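Getting the Gripper Width from the Wrist Video

Trasex tooling notes, updated August 21, 2025

In this tutorial we recover the opening of a hand-held gripper from its own camera, with no encoder in the handle. At the end you will have one number per frame, in millimeters, and a list of the moments where the jaws close on something and where they let go. Our training code at Diteck needs both. The width becomes the gripper action of the policy, and the close and open moments are used to cut long recordings into single picks.

The method is simple color tracking of the two finger pads. We tried a learned keypoint model first and it was good, but it was one more model to keep alive. For colored pads on black jaws you do not need it.

What you need before you start

Python 3.10 or newer, OpenCV and NumPy
The lens calibration of your camera (fisheye model, four distortion coefficients)
A caliper or a set of blocks with known width
One recording in which you open and close the gripper slowly with nothing between the pads
Some recordings of real work, with soft objects if possible

I suppose that your video and your pose track are already on the same clock. If they are not, please do that first. A width signal which is late by a few frames looks correct in every plot and still teaches the policy to close too late.

Step 1. Undistort only the part you need

It is tempting to undistort the full picture. With a wide lens the result is large, slow and very stretched at the sides. We only care about the area where the pads can travel, and for most mounts this is a band in the lower half of the view.

Choose this band by hand, one time per camera mount, and write it in the config file as fractions of the width and height:

roi:
 left: 0.18
 right: 0.82
 top: 0.45
 bottom: 0.95

The values are from our mount and yours will be different. Open the jaws fully, save one frame, close them fully, save another one, and make the band a little larger than what the pads cover in both frames. Then detect the pads in the original pixels and undistort only the points you found, with cv2.fisheye.undistortPoints. It is much faster and the result is the same for our purpose.

Step 2. Threshold the pad color

Convert the band to HSV. For blue pads we start with these limits:

lower = (98, 90, 40)
upper = (128, 255, 255)
mask = cv2.inRange(hsv, lower, upper)

OpenCV stores hue from 0 to 179, so a value which you read in a paint program must be divided by two. I made this mistake myself and lost an afternoon.

After the threshold, do one opening with a small kernel and one closing with a larger kernel. If your pads have ribs, the ribs make thin dark lines across the blue, and without the closing each pad falls into several pieces.

Fix the white balance and the exposure of the camera if your firmware allows it. With automatic white balance the hue of the pads moves when a large yellow or red object fills the view. When you cannot fix it, make the hue limits wider and trust more in step 3.

Step 3. Keep two blobs and reject the others

Now there will be other blue things in the mask. Packaging, clothes, furniture, and the pads of the other gripper when two are used together. The size of the blob alone does not separate them. We use this order:

1. Remove every blob smaller than the minimum area.
2. Split the rest in left and right with the vertical center line of the gripper. Take the line from the calibration recording and do not assume that it is the middle of the image.
3. For each side, compare the blob center with the pad path (explained below) and drop it if the distance is larger than the limit.
4. If more than one blob is left on a side, keep the one nearest to the position in the last frame.

The pad path is the curve on which the pad center moves when the jaws open and close. In a linkage with parallel bars this curve is a short arc. You get it from the slow recording of the empty gripper: collect all the pad centers, fit a polynomial of second degree for each side, and save the two fits. After this, a blue spot in the background can only disturb you when it lies on the arc, and that is rare.

Vimala Thevar suggested the path check. Before we had it, the tracker jumped to the background in 129 of our 1,646 test frames. I do not want to promise a number for other rooms, but for us the jumps that remained were all in frames where one pad was fully covered.

Step 4. From pixels to millimeters

Do not use the pinhole formula here. The pads do not stay at the same depth when the jaws move, and a small error of the mount angle goes directly into the result. A lookup table is more honest.

Put a block of known width between the pads and close lightly. Record one second. Repeat with other widths, from fully closed to fully open. For each block save the median distance between the inner edges of the two pads, after undistortion. Then interpolate:

width_mm = np.interp(dist, table_dist, table_mm)

The values in table_dist must go up from first to last. If they do not, np.interp gives you no error and a wrong answer.

Use the inner edge of the pad and not its center. When a pad presses on an object, part of it can be hidden, and the center of the visible part moves outward. The inner edge also suffers from this, but less.

Step 5. Fill the gaps, but not all of them

Sometimes one pad is missing. The gripper is symmetric, so one pad is enough: take its position on its own arc and read the opening from it. Mark the frame as "single". If both pads are missing for a few frames, interpolate in a straight line and mark the frames as "filled". If they are missing for longer, leave NaN and let the person who trains the model decide. Please keep these marks in the output file. Anil Bhat once removed them to save space and we had to process 236 recordings again.

Step 6. Find the close and open moments

With rigid objects a fixed threshold on the width can work. With soft ones it cannot. A puffy bag gives way under the pads, so the width falls quickly, then slowly, and it may change again while the bag is carried and the air inside moves. There is no flat line in the plot.

We look at the speed of the width instead. Smooth the width with a short median filter, take the difference between frames, and use two limits:

close_start: speed below -v_high
close_end: speed above -v_low for at least k frames
open_start: speed above +v_high while the state is "holding"

Choose v_high so that normal hand trembling does not reach it. Choose v_low at one quarter of v_high and correct it later. For k, five frames was fine at our frame rate.

One more condition is useful. After close_end the width must be larger than the width of the empty closed gripper plus a small margin. Otherwise the jaws closed on nothing, and the event should be labeled "miss". Be careful with flat things. If somebody picks a bag by its thin sealed edge, the width is nearly zero and the rule calls it a miss. For such recordings we turn the condition off and check by eye.

Step 7. Check your result

Draw the two inner edges and the width on top of the video and watch some recordings at half speed. I know that this is boring. Every serious error we had was visible in the first minute of watching, and not one of them was visible in the average error.

Look especially at these situations:

the hand turns quickly and the pads are blurred
a second gripper comes near
the object has the same color as the pads
the gripper goes deep into a box and the light becomes low

For the last case we run the threshold with a lower limit for brightness, but only if the mean brightness of the band is under a set value. Aravind Raju has put this as the option --dark in the command line tool.

Common problems

The width is noisy when the jaws are not moving. The kernel in step 2 is probably too small, or you measure from a bounding box. Use the median of the inner contour points.

The left and right pad do not agree. Check the center line first. If it is correct, the camera may have turned a little in its mount. Record the empty gripper again and make new fits.

Everything is NaN. In our experience the image was read as RGB and converted as BGR, and the blue became orange.

The close event comes too early. The person slows down before touching, which is normal with fragile things. Increase k.

In the next tutorial I will write about how to join the width track with the pose track in the Namboodiri format, and how we store the event marks there.

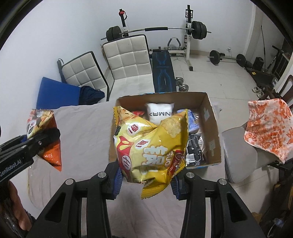
Ghada Harb
Perception Software Engineer, Diteck

Blue ribbed pads at both lower sides of a yellow snack bag, with a little blue of the second gripper's pad and a bright blue panel-like object beyond the table on the left: the threshold of step 2 should be tested with views of this sort before you go on to step 3. Ghada maintains the gripper tracking part of Trasex. Thanks to Malathi Lobo, who read the draft and corrected the part about the lookup table.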